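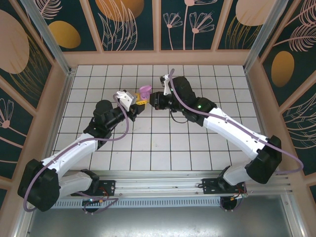

2. Handling soft and irregular pieces

Notes for Unit 2, Triltville evening course. Tutor: Cúc Quan

Small soft items are awkward to pick up and pass on. They have no flat sides, and they change shape as soon as they are held. Before the practical, read the Moges sheet on grip and have your notebook ready.

Look at the piece first and decide where it is thickest. Hold it there if you can. A thin part will fold or stretch, and the rest will swing – this matters most when a second holder is waiting to take it.

Write down:
- where the piece was held
- which part hung free
- whether any of it touched the surface

12 shares 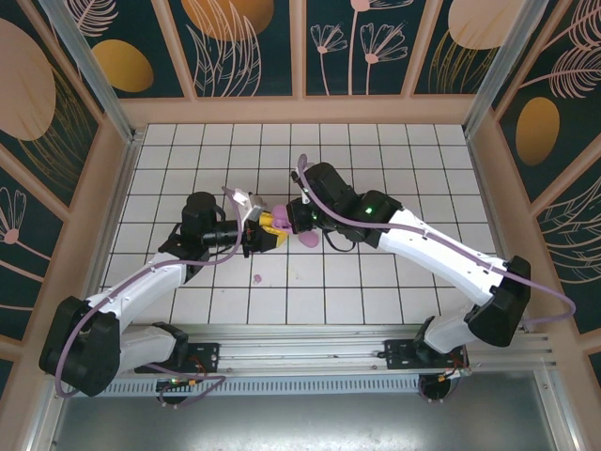 Pinching is the simplest hold and the one you will use most in Unit 2. It puts all the force on a small area, so the material below it is left to find its own shape. With the pink piece the pinch is at the upper end and the rounded lobe hangs down onto the tiles. Draw this in your notebook as a side view, with an arrow for the pinch and another for the weight. Mark any loose bits as well, such as the tiny pink fragment on the floor nearby.

For the February session, repeat the drawing with a piece of your own – a sponge or a rolled sock will do. The Prarkness reading is optional. Hand in both drawings on one sheet.

2 comments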